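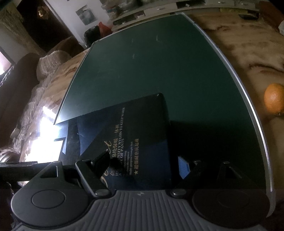 Thin, flexible packages are among the hardest household items for a robot to pick up, and for two years a research group at the Vellemwood laboratory has made them its main concern. A flat packet offers little height to close on, and its surface slides under a fingertip before the edge lifts. A packet of pants with gold lettering, lying on a smooth green board, presents the difficulty in full: the black fingertip can reach over it easily enough, but a firm grip has to begin at the border, where the package meets the board. The group's method, called Ralline, is built around that border.

The work is led by Marisa Sartori, whose earlier research dealt with the handling of cloth. Under her direction, people carry a hand-held gripper into ordinary homes and perform short tasks with it. The recordings are then used to train a control program for a robot arm fitted with the same fingers. By the close of collection in June, the group had gathered 1136 demonstrations in 31 homes.

Ralline differs from the group's previous system, Skirkitness, in how it divides a task. Skirkitness learned each pickup as a single motion. Ralline learns two: a sliding contact that moves the package toward a free edge or against a stop, and a grasp that begins only when part of the package can be reached from both sides. A small network decides when to pass from the first to the second.

The results, released on 2018-03-17, cover 105 trials with packages that did not appear in the training data. The arm lifted and held the package in 80 of them. Most failures occurred on glossy surfaces, where strong reflections hid the outline of the package and the switch to the grasp came too early.

"We had assumed that the fingers were the problem," said Jarosław Kurek, who designed the trials. "The larger errors were errors of timing – the hand was in the right place and closed at the wrong moment."

Support for the next stage has been granted by the Kyriakidis Fund. The group intends to add a simple sensor to one fingertip and to repeat the trials under mixed lighting, including direct window light. Work on stacked packages will follow once the single-package tests are complete.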